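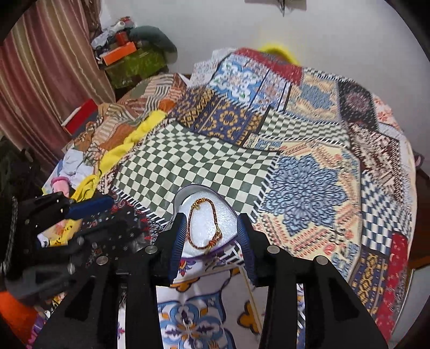

Imelda Ambrosio told us that room turnover at Hotbridge used to be learned by watching another attendant for a week, and that she now spends part of each shift deciding which jobs the system should leave to her. Her account was the starting point for section 2.

2. Changes to task allocation

Hotbridge is a serviced residence with 116 suites. Since April the Dromen scheduling software has assigned each suite task either to an attendant or to a gripper-equipped unit. Small personal articles, such as a bracelet left in a dish, are classed as "handle with confirmation": the attendant approves the move before the fingers close.

We reviewed 300 task records. Almost 100 had been reassigned manually, mostly jobs involving jewellery or loose clothing. Reassignment is not credited in the labour totals, so an attendant who intervenes often shows a lower completion rate than one who does not.

Attendants reported less bending and more waiting. Two also reported uncertainty over who is responsible for a guest's belongings after a confirmed move. The written procedure does not cover this.

2.1 Limitations

Records came from one floor and the day shift only. Interview notes were coded by a single group member.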